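Atelier Lenine - entretien du linge
Fiche de contrôle du poste cintres et pliage, avec commentaires
Date : 23/11/2024
Contrôle fait par : Fereshteh Esfahani
Relu par : Ghassan Qudah

1. Plan de travail
Surface propre, sans éclat ni bavure : OUI
Bord avant passé au chiffon, rien qui accroche : OUI
Commentaire : superbe ! J'ai promené un vieux collant sur tout le bord (le test de Vilgot, que je recommande à tout le monde) et pas une maille tirée.

2. Cintres
Extrémités arrondies, sans fente : OUI
Crochets bien fixés : OUI, sauf lot 134
Commentaire : sept cintres du lot 134 ont le crochet qui tourne dans le vide. Je les ai mis de côté avec une étiquette rouge. Tous les autres sont impeccables, et quel plaisir de voir enfin des cintres rangés par taille !

3. Tissus délicats
Étalés à plat avant la mise sur cintre : OUI
Aucun coin qui pend devant le plan : À REVOIR
Commentaire : j'adore le tissu fleuri, il met de la gaieté dans tout l'atelier - mais un coin qui dépasse devant, on le prend vite avec la manche en passant. On le remonte d'une main avant de poser le cintre et c'est réglé. 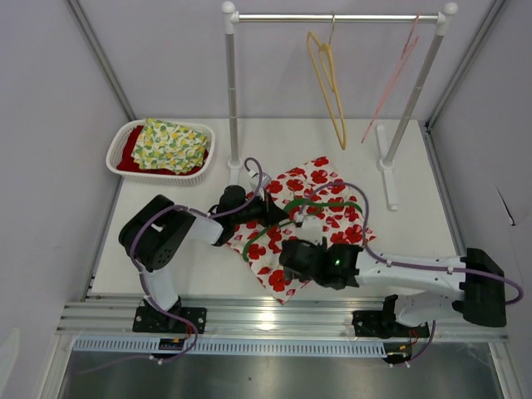
Point 3 : tissu à fleurs rouges et cintre vert, coin inférieur au-delà du bord avant.

4. Portant
Stable quand on le pousse à deux mains : OUI
Vis du bas resserrées : OUI
Charge répartie des deux côtés : OUI
Commentaire : Raphaël a repris toutes les vis mercredi et le résultat est formidable, plus le moindre grincement. La notice Grakthorpe est dans le classeur, page 285, pour qui veut vérifier le serrage.

5. Panier à linge
Hors du passage : OUI
Fond et poignées sans arête vive : OUI
Commentaire : très bien placé à gauche, on le trouve sans chercher. Ne pas le remplir au-dessus du bord, merci !

6. Sol et circulation
Passage libre jusqu'à la porte : OUI
Sol sec : OUI
Éclairage suffisant : OUI
Commentaire : rien à redire. Le nouveau tube au-dessus de l'entrée change vraiment la vie en fin de journée.

À faire
Remplacer les sept cintres du lot 134 (bon de commande 643, Raphaël Fleury)
Rappeler la consigne du coin qui pend à toute l'équipe
Prochain contrôle : décembre, avec Vilgot Brekke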